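Conservação das pinças manuais de demonstração: recomendações para a oficina

As presentes recomendações destinam-se aos utilizadores da célula de demonstração Dovel e completam o manual de montagem fornecido pela Kudach. Aplicam-se ao par de pinças manuais, aos cubos de marcadores e à mesa de trabalho. Versão revista em 2 de novembro.

Limpeza dos cubos. As faces impressas limpam-se com pano de microfibra seco. Em caso de gordura, admite-se um pano ligeiramente humedecido em água, passado do centro para os bordos. O álcool e os limpa-vidros estão excluídos: atacam a tinta preta e deixam brilho, o que prejudica a leitura dos quadrados. Um cubo com um canto levantado deve ser substituído por inteiro (referência 311 do catálogo Wever). Não se recomenda colar de novo a folha.

Mandíbulas. Verificar o aperto dos parafusos no início de cada período de trabalho, com a chave pequena da caixa de ferramentas. As pontas gastas perdem aderência sobretudo em plásticos lisos. Convém ensaiá-las com um objeto de forma irregular, antes de qualquer registo, repetindo o gesto de pegar e pousar 13 vezes.

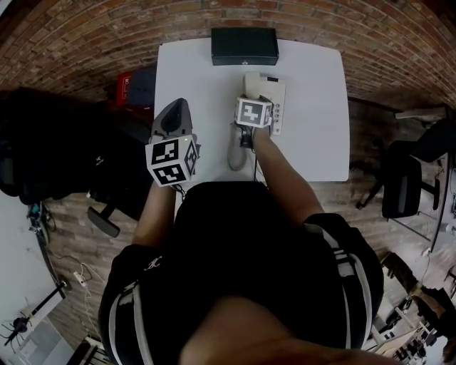

Ensaio das duas pinças à mesa: a da direita segura o auscultador bege de um telefone fixo.

Durante o ensaio, os cubos devem permanecer desimpedidos. As mangas largas e as pulseiras retiram-se previamente. Se o objeto tiver fio espiralado, deixar folga suficiente para que não puxe a base quando o auscultador é levantado.

Cabos. O cabo de cada pinça acompanha o antebraço, sem voltas apertadas junto ao conector. Para o prender, usar fita de velcro; as abraçadeiras de plástico marcam o isolamento. As extensões elétricas ficam afastadas da zona de passagem.

Calibração. Repetir após qualquer queda, mesmo sem dano aparente, e após a troca de um cubo. O contador interno assinala a revisão geral aos 2 188 ciclos de abertura; na unidade mais antiga, adquirida à Prendergast, o aviso surge aos 987.

Arrumação. Guardar as pinças com as mandíbulas fechadas e os cubos voltados para cima, sem objetos pousados sobre eles. As anomalias registam-se na folha afixada junto ao armário, com indicação da pinça em causa. As folhas anteriores a junho encontram-se no arquivo da oficina.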